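4.3 Cleaning and resetting the Soltine tabletop cell

Do this at the end of each tidying run, and any time soil or grit has been spilled on the table. Dirt on the fingertips marks phone screens and makes the grip slip.

1. Press Pause on the cell controller and wait for the arm to stop.
2. Open the fingers fully from the Jog menu. Leave the wrist where it is.
3. Turn the key to Service and take it out.

CAUTION: The fingers hold their position in Service but can still be pushed by hand. Do not force them past the end stop.

4. Lift out the phones, the plant and the container. Set them on a clean cloth.
5. Brush loose soil toward the front of the table and into a dustpan. Do not use compressed air. It drives grit into the wrist joint.

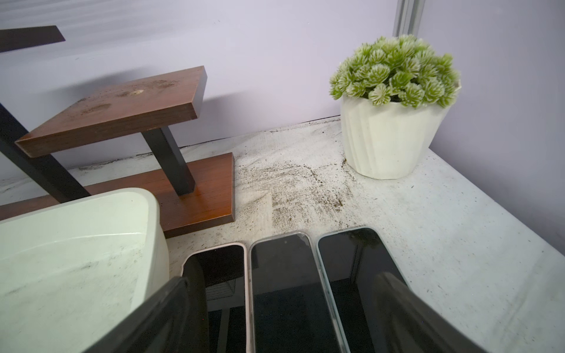
6. Go along the seam between table and wall with the narrow brush, then wipe the whole top with a damp cloth.
7. Wipe the shelves of the wooden stand and the outside of the container. Do not move the stand – its position is stored in the cell map.
8. Clean both fingers with the lint-free cloth from the Flondari kit. No solvent.
9. Clean the wrist camera lens last, using a fresh cloth.
10. Put the objects back, phones face up with a gap between them.
11. Turn the key to Run and start Check 182. The arm opens and closes three times and returns home.

NOTE: If the check stops with code 3242, the camera cannot find the stand. Clean the lens again and repeat step 11. If the code comes back, redo the cell map (section 5.1).

Replace the finger pads after 290 hours of running, or sooner if the surface is scratched.

Comments (3)

Rosângela Macedo: Step 3 should say the key only comes out after the light goes amber. I bent one.

Dalva Miranda: Is a vacuum OK for step 5? We get a lot of potting soil.

Rosângela Macedo: We use a small one with a brush head and keep it clear of the wrist. Fine so far.

Sturkomano Cell Guides | Contact support | © Sturkomano | Back to top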